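Projects > Clunmont > README

Jan 16, 2019, by Jeanine Verstraete

# Clunmont: a small list of words for walls, floors and ceilings

Clunmont is a glossary of building surface words in English, Spanish and Dutch. I started it when I translated renovation notes for the Olvera office and found the same word used for three different things. Please read the notes before you use the list for paid work.

## What is inside

There are two plain text files. The first has the main entries, more than 60 of them, and the second has 28 words which I could not yet decide. Each line gives the English word, the Spanish word, the Dutch word and a remark. The remark can be empty.

## Notes on the hard words

"Tile" is used for wall, floor and ceiling. In Spanish I give "azulejo" for the wall and "baldosa" for the floor. "Crack" has one entry, and "hairline crack" has its own, because in Dutch this is "haarscheur" and readers ask for it often. 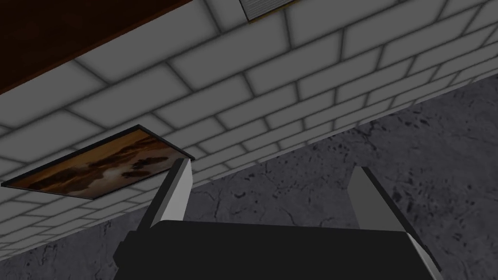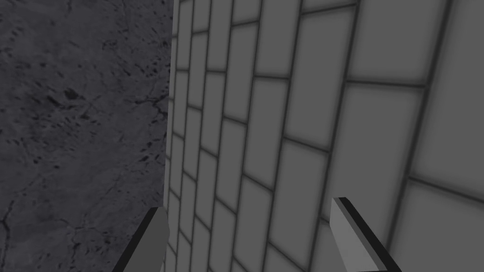

Mottled concrete with hairline cracks, beside a tiled wall.
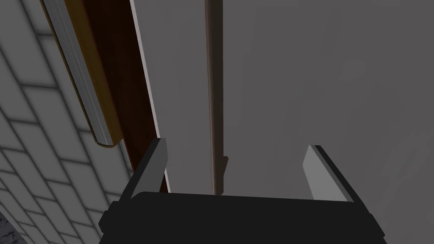
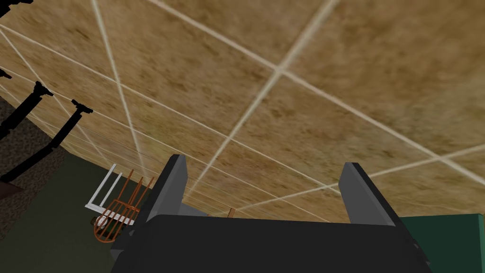
Square ceiling panels with pale grid lines.

Braulio Zepeda wrote that "baldosa" is also heard for walls in some towns, and that the list should say so and not correct people. I have put his remark in the file of undecided words until I find a second source.

## Known problems

- The Dutch plural forms are missing in many lines.
- "Render" and "plaster" are still mixed. Do not trust them.
- Accents are lost if you open the files in an old version of Gundatby.

## Use

You may copy and change the list freely. If you correct a word, please send me the sentence where you met it.

This site uses cookies to remember your language. Accept | Read more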